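Is a coat library worth the bother?

Idalina Neves has heard plenty of big promises about sharing clothes, and she doesn't believe most of them. She used to do the accounts for Fedix, a hire shop in Drultbridge that lent out winter coats by the month. It closed after two winters.

"People loved the idea," she says. "They loved it so much they told all their friends, and then they went and bought a coat."

I put it to her that 639 members sounds healthy for a small town. She pulls a face. "Members, yes. It was free to be a member. The number who paid in January was 151, and you can't run a cleaning bill on that."

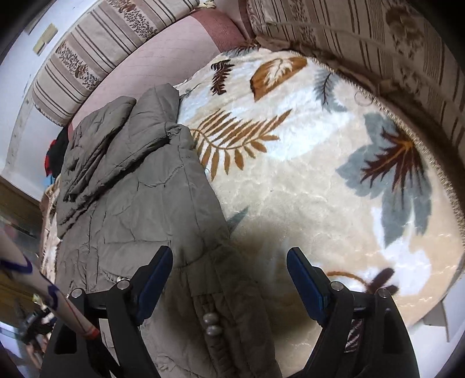 What the cleaning cost

The cleaning is what she keeps coming back to. Fedix sent everything to Olaniyan, a laundry on the ring road, and the bill for the first September was £700 — before a single coat had gone out. "Padded things are slow to dry. Rush them and you get lumps. Then someone rings up to say they've been sent a bag of porridge."

Would a bigger firm do better? Stiveck, which plans to open a similar scheme next year, says it will. Neves is not sold. "They say they'll wash less often. Fine. Who wants to be the fourth person in it?"
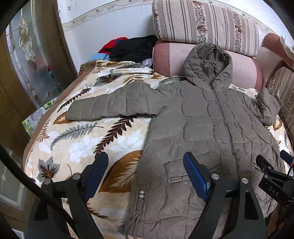 Neves also doubts the claim that hiring saves people from waste. She asked Yakubu Haruna, who handled repairs at Fedix, to keep a note of what came back broken. Most of it was small and dull to fix. On a large hooded coat with a closed zip down the front and a flap pocket low down, she says, the zip is the first thing she'd try and the pocket the second. "If those two work, keep the coat. Sew up the rest. You don't need a scheme for that, you need a needle and an evening."

I ask whether she'd ever hire one herself. "I did, for a wedding in the north. It was all right. The sleeves were too long."

She bought her own the following week, second-hand, and still has it.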